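OK so a few of you asked how the shorebird season is going down at Dandbridge. Settle in, I've got a cuppa and opinions. 1/9

We fenced the top of the beach in February and I've walked it most mornings before work. 27 nests marked so far, which for our little stretch is massive!! 2/9

The bad news is fishing line. I picked up 82 bits of it last month, most of it snagged in the weed right where the chicks feed. One adult had a loop around its leg and wouldn't let us within 90 metres. Still hobbling, still sitting on its eggs, tough little bugger. 3/9
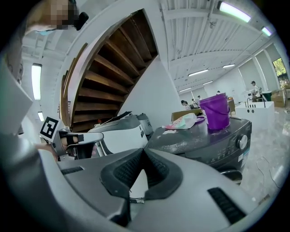
Two hand-held grippers, one with a black rubber V-shaped pad

Colour bands! If you spot a bird with leg flags, please write down the colours top to bottom, left leg then right leg. "Sort of orangey" doesn't get us far (love you all though). 4/9

Dogs. Yes, again. I've got a dog, I adore dogs, mine goes on a lead past the Pacheco car park and has a great time sniffing dead crabs. Yours will too. 5/9

The Fornar end is closed at high tide now. There's a rope and a sign. Someone hung their towel on the sign. I moved the towel. 6/9

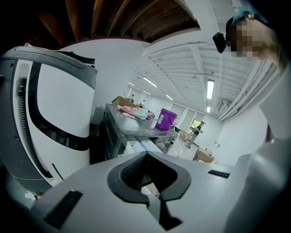

White gripper body, black V-shaped jaw mount, ribbed pads either side

Line bins: we've asked for one at each access track and been offered one, full stop. I reckon we'll get the second if enough people email. The petition's at the Esusach bait shop, on the counter next to the pilchards, and we're aiming for 500 signatures. 7/9

If you find a chick on its own, leave it be and back off the way you came. Mum or dad is nearly always watching from the dune and swearing at you. 8/9

Next walk leaves from the Pacheco car park at low tide. Bring a hat and a bucket, and wear shoes you don't mind wrecking. I'll have spare gloves in the ute. 9/9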